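In praise of the odd plate

By Jasmina Radonjić
16 July 2019

I grew up in a house with a proper dinner service. It had a gold rim, it lived behind glass, and I think I ate off it 4 times before I left home. The rest of the year we used whatever was in the cupboard by the cooker, and that is the stuff I remember and love!

So let me make the case for crockery that doesn't match. Go and look in any kitchen where people really cook and you'll find a bowl from one decade next to a plate from another. My aunt in Wokholm has a shelf like this, and every piece on it has a story she'll tell you while the soup burns. The chipped blue one came back from a camping trip in February (who camps in February?). The big oval one was swapped for a bag of onions.
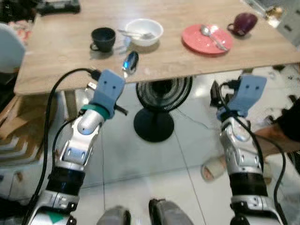 Red plate, white bowl, black cup: colours that get on perfectly well.

What I love most is how easy it makes things. Break a plate from a set and you have a gap that nags at you for years. Break an odd one and you get to go hunting for another – and the hunting is such a pleasure. The Saturday-style jumble stalls at Bellstead are my favourite, with crates under the tables where the good things hide (take a torch, and wear old trousers). I once found a soup bowl there with a hare painted on the bottom, so you only meet him when you've finished. Guests race each other to him.

I know the other side. A matching set stacks neatly, and a long table laid all in white can look wonderful. My friend Fagundes has one and I do envy his cupboards. But his guests always ask if they should be careful, and mine never do. They just pick a favourite. The children have claimed theirs for life, and there are fierce rows over the yellow one.

If you have a good service behind glass, get it out tonight and put beans on toast on it. Then mix in a plate from the charity shop and see how they look together.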